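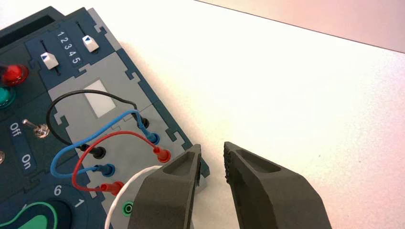 Ticket 1728: Right arm stops with torque warning beside the red plug

Site: Prastham
Cell: Lau, two arms, white enclosure, task board program
Gripper controller: Hitura
Opened by: Demetrio Calvo
Sent to: Driston support
Priority: normal
Status: closed by requester

Problem as reported

Good morning. Our cell Lau has two arms and it works on the electronics task board with the patch cables. In the part of the program where the right arm must pull the right red plug, the arm comes to the waiting position beside the board, opens the fingers, and should then move in over the plug. Since the beginning of June it sometimes stops on this short move. The message on the controller is code 121, finger torque warning. After I confirm the message the arm continues, but the left finger of the gripper touches the edge of the gray panel before it is over the plug.

In the waiting position the tip of the left finger is very near to the right red plug. I remember a bigger distance when the cell was new, but I did not write down the value then, so I cannot prove it. The other moves of the same arm (toggle switch, sliders) are without any error.

I did not change the program. The only work on the cell in this period was the cleaning of the enclosure and the exchange of the finger pads on the right gripper.

Reply from Driston support

Thank you for the clear report. Please answer the following before we change any parameter.

Is code 121 always on the same finger?
Was the gripper homed again after you changed the pads?
Can the task board move on the table if you push it by hand?
Is there any cable that can come between the finger and the board?

Please do not raise the torque limit for now. It will hide the message and the finger will press harder on the panel.

Answer from Demetrio Calvo

Always the left finger. I looked in the log file and I did not find one entry for the right finger.

About homing, I must say no. I changed the pads with power off, I tightened the screws, and I started the program in the usual way. I believed the controller does the homing alone at power on. Now I read the manual again and it checks only the zero of the motor, it does not learn the new pad thickness.

The board can move a little. It stands on the smooth table and it has no clamp. If I push at the handle section it slides with not much force.

For the cable: there is the thin white one which goes over the side of the case. It passes behind the left finger when the arm is in the waiting position. I did not think about it before your question.

I also checked the position of the board in the enclosure. Both grippers were up over the board and not touching it, and the lower arm parts were back from the front face, so I had free space to use the ruler. I measured from the right wall to the rear corner of the case and compared with the setup sheet. The board is 13 mm too near to the right side. The angle I could not measure well with the ruler.
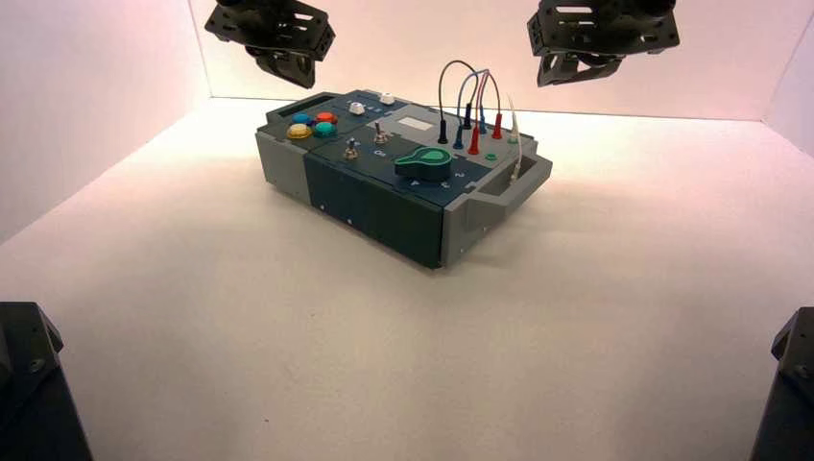

Steps agreed with support

1. Stop the program and move both arms to the parking position with the slow speed. Switch off the drives before a hand goes in the enclosure.

2. Put the board back to the value from the setup sheet. Hold it at the two gray handle sections and do not pull on the patch cables.

3. Lay the white cable to the rear of the case and fix it with one piece of tape. It needs enough slack that it does not pull on the board.

4. Home the right gripper with the function "new pads" in the Hitura menu. Fingers must be empty. Let it finish the closing and opening without interruption.

5. Teach the waiting position again, with the fingers fully open and the wrist camera picture on the screen.

6. Run only the approach move, 200 times, with the red plug staying in its socket. Write down each stop.

Log of the work

9:10. Arms parked, drives off. Board moved. I used two steel blocks against the case as a stop while I measured, and took them away after.

9:35. White cable fixed. First piece of tape did not hold, I cleaned the surface with alcohol and took a new piece.

9:50. Homing of right gripper. The first try ended with "stroke not plausible". I found that one pad screw was too high by half a turn and the pads met there first. Screw tightened, second try accepted.

10:20. Teaching of the waiting position. I use the picture from the wrist camera for this because from outside the enclosure I look at a bad angle. As reference I take the right edge of the gray panel and the right red plug, and I look that between the two fingers there is only white table. The printed scale 1 to 5 between the sliders helps me to judge if the board is turned.
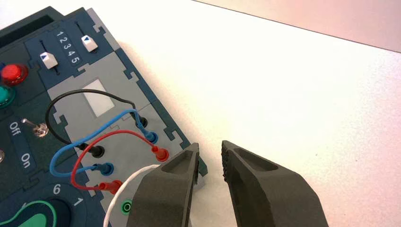 The blue cable I do not use as reference, it is soft and lies a bit different each time somebody puts the plugs in. The same for the black one. Support asked if I can use the green socket, which has no plug. It would be a good fixed point, but the left finger hovers close to it, so I stayed with the panel edge.

10:55. New waiting position saved under a new name. The old one is kept in the controller so that we can go back.

11:05. Start of the approach test at half speed.

11:40. Two stops, both with code 121. In both cases I saw that the case had moved on the table again. I stopped the test here and called support. They told me to put a thin rubber mat under the case. I corrected the height of the taught points by the thickness of the mat and repeated the homing check.

13:30. Test started again from zero, normal speed.

15:15. 200 approaches done, no stop. I pushed the case by hand after the test and it did not slide.

Last message from Demetrio Calvo

The cell ran with the complete program for one week and code 121 did not come back. I cannot say which of the changes was the important one, because we did the board position and the homing on the same morning. I would guess the homing is the bigger part, but the mat stays under the case in any case.

I added two lines to our setup sheet: homing with "new pads" after each exchange of pads, and check of the distance to the right wall after each cleaning. One question is still open for me. Can the controller show a reminder after a power off with open gripper cover? If this is possible please send me the parameter number. You can close the ticket also without this answer.

Reply from Driston support

The reminder is not available in your version. We passed the wish on to the controller group. Ticket closed, please keep the old waiting position in the backup until your next service.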